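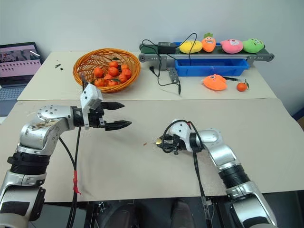
Mandarins at Room Temperature: Project Report
February 8, 2022

Our group wanted to know whether the container makes a difference to how long mandarins stay good on a table. Everybody's family seems to have a rule for this, and we were excited to finally test one!

We bought two kinds of fruit, Kallio and Jornley, from the same market stall. Kallio mandarins are sold with some leaves still on. Jornley ones come bare and feel a little looser in the skin. We split each kind between a woven basket, a glass bowl and a closed paper bag, and left everything at room temperature for 14 days.

Weighing was the fun part. We used a Sikano kitchen scale and took readings every other day, always before lunch. The Kallio basket group started at 510 grams. We also pressed each fruit gently near the stem and gave it a firmness score from 1 to 6, and two of us scored separately so we could compare notes afterward.

The basket fruit lost weight fastest, and the skins got tight and leathery. But it had no mold at all! The paper bag kept the fruit heavier, and then on day 11 we opened it and found a soft green spot on one Jornley that had already spread to its neighbor. The glass bowl landed in between, with damp patches where the fruit touched the bottom.

The leaves were a great surprise. They curled long before the fruit changed, so they're a poor guide to freshness.

Next time we'd like 15 mandarins in every group and a thermometer by the window. We also want to try the Pudberg variety, which was sold out both times we went.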